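Days Out > Labs and Workshops > An afternoon at Podisari

3 min read

I got to the Podisari open day just after two, with a flask of tea and far too many questions — and bless them, they answered nearly all of them! Siyabonga Van der Merwe showed our group of 12 how you teach a robot a job by doing it yourself from a distance, one arm for each of your hands. He told us a single task can need 400 goes before the robot is let loose on it alone. I managed 8 and was worn out.

The task we saw was a small set of drawers, one arm up by the top, the other down at a lower drawer.
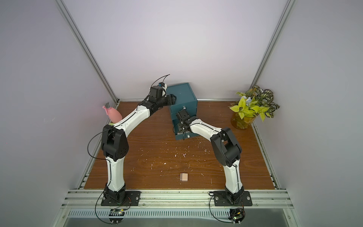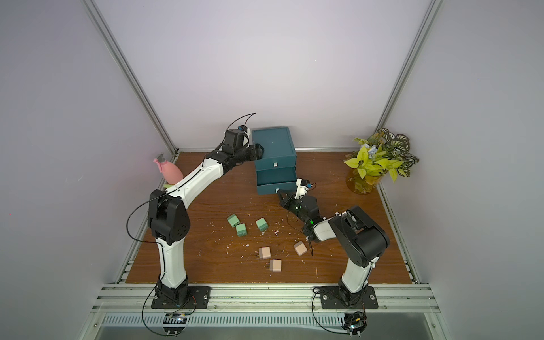 My trouble was that I kept leaning forward, as if that would help, and Siyabonga kindly told me to breathe and go slower. The girl after me (17, and cool as you like) had it in no time. Do go in October if they run it again, and ask about the Mahlangu bus.

Comments

Nellodon: Went last year, my shoulders ached for days!

Colotov: Is there parking?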